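Re: [homekeeping] What do you all fold on?
From: Nidia Sánchez
Date: Saturday, July 17, 2021

Teshome wrote:
> I've been folding on the bed since April and my back is done with it.
> Does anybody use a real table? And how do you get a cloth to come out
> square when it starts as a ball? Mine always end up as trapezoids.

Hi Teshome and everybody,

Table, table, table! I switched over 2 years ago and I'd never go back to the bed (too low, too squishy, and the cat moves in). Any plain wood top will do as long as you wipe it first – I found that out with a gray cloth and a smear of jam.

For the trapezoids: don't start folding yet! Drop the thing in the middle of the table in whatever heap it comes in, then hunt for one edge near the top and hold it there while your other hand goes looking for a corner. Shake, lay it down, smooth from the middle out. If your table has a visible grain running across it, line the hem up with that and you've got a free ruler (I was so pleased with myself when I figured that one out). Then halves, and halves again.

Thin gray ones are the worst for me, I can never tell the hem from a crease, so I go by feel. Jinon, didn't you have a trick for those? I lost your message when I changed phones – please post it again!

Nidia
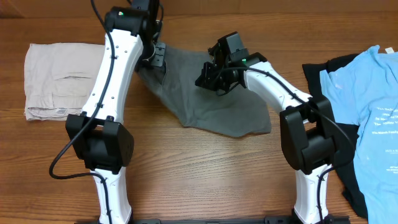 1 min read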